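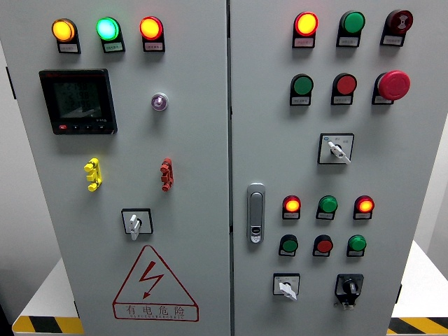 Yellow, green, red. My favourite bit of the whole cabinet!

So the electrics course at Musthorpe has finally got to the good part. I signed up in April thinking I'd learn to change a socket without frightening myself, and now I'm spending my Friday evenings in front of a big grey control cabinet, happy as anything.

I love how much is packed onto those two doors. Lamps, buttons, switches, and a black digital meter with rows of little grey digits that I kept wanting to read out loud. The lamps were all lit on the left-hand door and I got a bit giddy, I won't lie. The white lever switch lower down has to be the most satisfying-looking thing I've met this year – and I own a very nice tin opener.

The warning sign at the bottom is in Chinese (有电危险, danger, electricity) with a red lightning bolt, so you'd get the message in any language. Kekeli Adjei, our tutor, made us all say the isolation steps back to her before we went anywhere near it. Twice! I got them in the wrong order the first time and went the colour of the lamp.

Homework is a wiring diagram for next week. I've bought a new pencil and a 600-page textbook, second-hand, with somebody's tea on chapter two. I'm on page 133 and still don't understand relays.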